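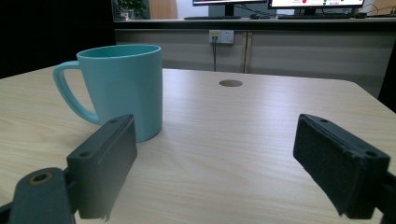 How often do the pads on a gripper need changing?

When they start letting things slip. I know that's not what the brochure says. The Fustberg manual says every 168 hours of running, and I've yet to meet a pad that could read a clock.

---

2/ Ours handles mugs, mostly. Glazed ones chew nothing. Unglazed bottoms are like sandpaper, and a pad can be bald along the bottom edge well before the manual gets worried.

---

3/ A bit of fuzz on felt doesn't bother me. Loose corners do. Run a fingernail along the edge with the power off. If the corner lifts, peel the whole thing and start again. Do not dab glue under it. I have scraped off enough dabbed glue for one lifetime.

---

4/ Plusent sells a "precision pad kit" for 78 dollars. It's felt, a wipe and a plastic scraper. I bought it once so you don't have to. The felt is fine. So is the felt from the fabric shop.

---

5/ Cleaning: wipe the bare finger, let it dry, wipe again with a new cloth. Press the pad from the centre out and leave it under a clamp overnight. Sitetti's adhesive sheet claims 4 minutes. I gave it 4 minutes. The pad came off with the second mug.

---

6/ Screws next. Check the ones holding the fingers to the bracket every time you do pads. Don't crank them. It's plastic, and a cracked finger costs you a lot more than a loose one.

---

7/ Then close the gripper with nothing in it and look at the gap from the front. If it's wider at one end, something isn't seated. The software will tell you it's calibrated either way. The software told me that with a finger on backwards.

---

8/ Someone's asking about the Sugden wear sensor, the one that's meant to predict pad failure. We trialled it through April. It flagged 67 warnings. I pulled the pad each time for the first week and found plenty of nothing, so I went back to the fingernail.

---

9/ Grip force: after fresh felt, start low and bring it up until the mug stops turning in the fingers. Write the number on tape and stick it on the controller. The old number was for the old pad.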